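Workshop tips: keeping the bin picking cell happy

Notes from the bench in Skekilcombe, mostly written between jobs. Same cell all year, one arm, one metal bin, blocks in, blocks out. Take what's useful.

Start of day, before power

Walk round it first. Two minutes. Look at the cables where they bend, not where they run straight. Straight bits never fail on us. The bend by the wrist does, every time.

Run a dry rag down the cable loop. If the rag snags, there's a nick. Mark it with a paint pen and look again at lunch. If it grew, swap the cable.

Straps and ties. Snug enough to hold, loose enough to slide a little when you push with a thumb. Overtight ties are what killed our first set at 592 hours. Flush cutters for the tails, please - a ragged tail will saw through a thin wire, and it'll open up your knuckles too.

Don't bundle the thin wires hard against the thick ones. Thick one moves, thin one gets dragged. Leave slack at the wrist, then leave a bit more. Jog the last joint all the way both directions by hand speed and watch the loop. Nothing should go tight, nothing should catch on the bin wall.

Clamping the bin

A bin that creeps will drive you nuts. Picks start landing a hair off and you blame the calibration. Check the clamp first! Wipe the bin edge before you tighten, grit under a jaw lets go later. Scrap of something soft under the jaw if the edge is thin.

Tape the table where things belong. Blue painters tape, corners only, pressed down hard with a fingernail. Comes off clean if you change it every few weeks, leaves gunk if you don't. Gunk comes off with a little mineral spirits, then a dry cloth. Replace tape BEFORE it curls. Curled tape gets shoved around by sleeves and then your corner is a lie.

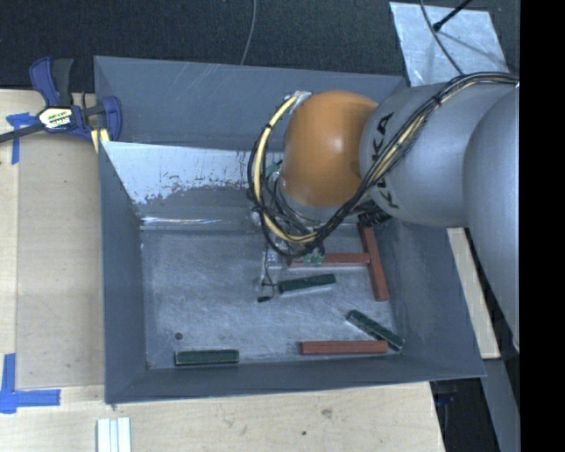

Đạt Trương's trick for checking drift: teach one point just over a fixed corner of the bin and go there slow every morning. Feeler gauge under the tip. Same gauge should slide the same way. If it doesn't, stop and find out why, don't just touch up the point. I have touched up the point. Cost me a whole afternoon.

Bin finish

Shiny metal is a pain for any vision setup. Glare moves when the sun moves, ours was worst from 3 pm on in August. Cheap fixes, in the order I'd try them:

Move the light.
Diffuse the light (baking parchment works for a test, not near a hot lamp).
Scuff the metal with a gray scouring pad, one direction only.
Matte paint. Last, becuase it chips, and then you've got flakes in with the parts.

If you do paint, degrease twice. Thin coats. Leave it overnight, longer if the shop is cold.

Fingers and tips

Spare tips in a labeled bag, taped inside the cabinet door. Not in a drawer. We change ours every 2,033 picks, odd number, it's just where the counter was when the first one went and we kept it. Clean with isopropyl on a lint free wipe, never a shop rag.

Check tip screws with the little driver, not the long one. Long one gives you too much twist and strips the heads. Dab of the removable threadlocker, let it set before running.

After a crash

Hit stop, breathe, take a phone picture before you move anything. Jog straight up, slow. Then connectors: push each one home, tug gently. Nhung Văn found a half seated plug that way that the rest of us had missed for 19 days. Then the morning corner check. Then 200 picks at low speed with someone watching. Not on their phone.

Odds and ends

- Vacuum the bin, don't blow it out. Air puts chips in the connectors.
- Write the date on every new cable with a silver marker
- Brindon ships the spare ties in roughly a week so order early.
- Coffee stays on the other bench

Grease schedule is on a seperate page, still typing it up.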